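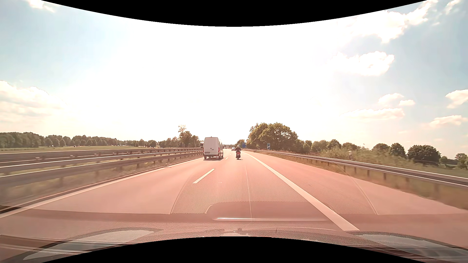
White van and motorcycle on the highway

Prirari Prikatar M.2 Solid State Drive, 2,000 GB
Sold and shipped by Lernstead
Price: $478
Availability: in stock, usually leaves the warehouse the next business day
Page last revised Thursday, February 28, 2019

Our take

Prirari calls the Prikatar "the last drive you will ever buy." We have sold storage long enough to have heard that one before, usually from companies whose next drive shows up the following spring. It is a fast, roomy drive at a price that has come down to something we can live with. Whether you need it is another question.

The box quotes a peak read speed in large type. You will see that number, or close to it, when you copy one huge file from an empty drive to another drive that is just as fast. Most people never do that. Booting Windows, opening a browser and loading a game all lean on small scattered reads, and there the Prikatar feels a lot like the cheaper drives we sell. If you are moving up from a spinning hard disk, the change will be huge, but it would be huge with nearly anything on this shelf.

Where it earns its money is in long writes. Part of the flash acts as a fast cache, and when that fills up the drive slows down. All drives of this type do it. The Prikatar's cache is large when the drive is mostly empty and shrinks as you fill it, a detail Prirari puts in a footnote. We would put it on the front of the box. 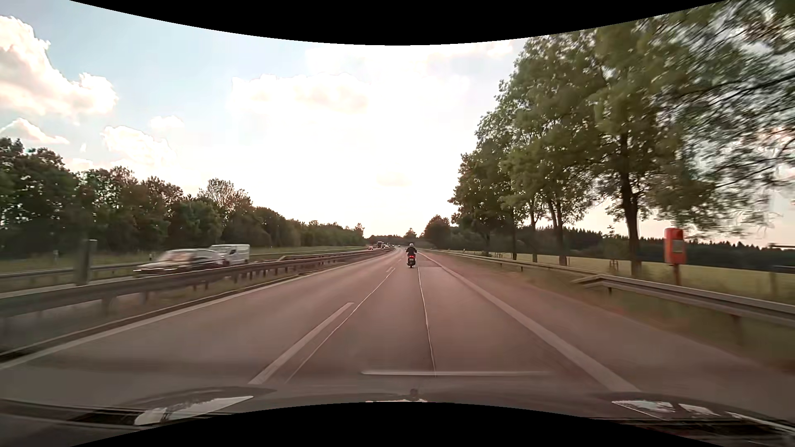

The controller comes from Çınar, and it runs warm. Prirari includes a thin metal heat spreader that sticks to the top of the drive. It looks good. In our own test machine it made very little difference, and the heat shield that came with the motherboard did a better job. Use one or the other, not both - stacked together they can press on the drive hard enough to bend it.

What's in the box
Prikatar drive
Stick-on heat spreader
Mounting screw
Setup leaflet in 6 languages
Code for the Prirari disk copying software

The software does work, but it wants an account and an email address before it will copy anything. There are free programs that ask for neither.

Specifications
Capacity: 2,000 GB (your computer will show less, as with every drive)
Form factor: M.2 2280, single piece
Interface: PCIe 3.0 x4, NVMe
Memory: three-bit flash, maker not stated
Controller: Çınar
Encryption: yes, in hardware, turned off as shipped
Warranty: 5 years or until the write limit is reached, whichever comes first

Before you order

Check that your slot takes NVMe drives. Some M.2 slots only take SATA, and the connector can look close enough to fool you. Your motherboard manual will say. On some boards, filling the second M.2 slot switches off a pair of SATA ports, so look for that too if you have older drives plugged in.

About the warranty: Prirari wants the original receipt and the serial number from the sticker under the heat spreader. Write the number down before you stick anything over it. Peeling the spreader off later can tear the label, and we have had a claim turned down over that.

Returns

Unopened drives can come back to Lernstead for a full refund. Opened drives are refunded less a restocking fee unless they are faulty. Prirari says a smaller version will follow in March. We have no price for it yet and are not taking orders.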